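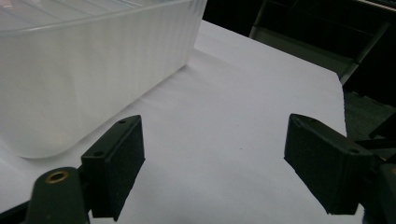
Day two of Zindlow pads vs Tritari pads on the handheld gripper, and wow, I have opinions! Zindlow is grippier but peels at the corners. The frosted bin is my least favorite thing to test with – milky plastic on a white sheet, so the edges just melt away on camera.

Tritari so far: 31 grabs, 2 drops. I'll take it.

Mounir wants dark paper under everything by Sunday – fine, but I'm finishing this set first.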